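4.2 Handing table sorting over to the two-arm cell

This section applies to sites where items were previously sorted by hand at a bench. Read section 3 (guarding) before you start.

1. Move the shift handover to 1130. The operator logs in as Attendant; the Sorter role no longer exists.

2. Set out the items with clear table between them. Trays go flat, cups upright. 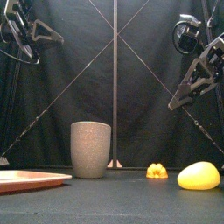
Janelle Aquino wrote from the Fajardo site that setting out takes her longer than sorting did in the first month, and that she would like it counted as work in the shift log. The log has had a separate line for it from release 4.

3. Select programme 229 and confirm on the panel. Both arms must report ready.

4. Start the cycle. Stay outside the rails while either arm has power.

Note: Attendants tend to reach in and straighten an item. Use Hold first, every time. 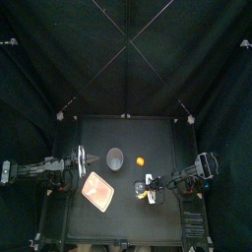

5. If an arm stops over an item, press Hold and enter the reason. Do not clear the stop without an entry. Hatsue Kaneko reviews the entries at Dornell each February and revises the job sheets from them.

6. Check the fingertips at the end of the shift. Report chips or rough edges under code 2388. 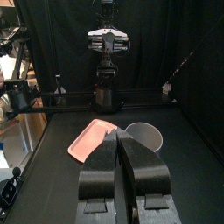 Fig. 4.3 Gripper fingers over the table, second arm opposite

CAUTION: Switch off both arms before touching the fingers.

7. Rotate attendants every two hours. Watching tires people differently from handling, and former sorters should keep at least one bench shift a week.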